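3 August 2022

I have been trying to cancel the Prodance membership again. Regular readers (hello, both) will remember that I joined in a burst of optimism after my cousin's wedding, where I had been asked to sit out the second half of a ceilidh for the safety of the children.

The plan was beginners' ballroom, one evening a week, above the carpet shop. I went four times. I can now do the first half of a waltz, so long as nobody wants to turn left. The membership, on the other hand, has shown real stamina and has been leaving my bank account every month with perfect timing.

You'd think you could stop it the way you started it, by ticking a box on a website. The website still has the box for joining. It's large and green. For leaving, you have to find a page called "Your Journey", scroll past a woman in sequins, and click on "Talk to us", which gives you a phone number that is open when you are at work.
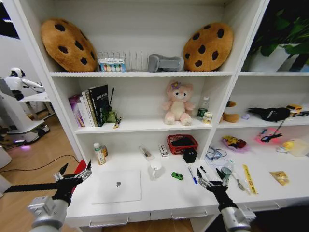
So I rang in my lunch hour. I was number 70 in the queue, and the hold music was a foxtrot, which I took personally. By the time I'd reached number 50 I had eaten my sandwich and was due back at my desk, where I am paid to care about invoices from a firm called Rondonuwu. They sell us envelopes. I put the phone face down next to the keyboard with the sound low and did an hour of envelopes to a foxtrot.

When a person did come on, he was lovely. They always are, it's very annoying. He asked why I was leaving and I said I wasn't going. He said that counted as a pause, and would I like a pause? A pause costs half as much as a membership and gets you the same amount of dancing, if you are me. I said no. He offered me Zumba. I said no again, with less dignity.

He then told me that I had to put it in writing, and that the notice period would start from when the letter arrived. A letter! I do at least have access to envelopes.

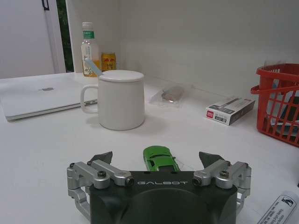
*A tabletop and a gripper marked GALBOT.*

I got the bank statements out that night, against my own advice, and added it up on the back of the gas bill. With the joining fee and the shoes, I have spent £183 on being unable to turn left. The shoes are good shoes. I wore them to a funeral in the spring and had several compliments.

My sister thinks I should go back and get my money's worth, but she also finished the whole course of driving lessons, the piano and a degree. I moaned about it in the comments under last week's post instead, hoping for sympathy.
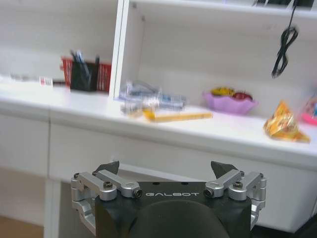 Izzati Hutapea wrote back that I should send it recorded delivery and keep the slip, as her gym had "lost" two letters and only found them once she'd mentioned the slip. She also said turning left is easier if you stop looking at your feet.

I've bought the stamp. The letter is on the hall table, and their notice period runs into September, so I've got a few more Thursdays paid for whether I like it or not. The shoes are by the door.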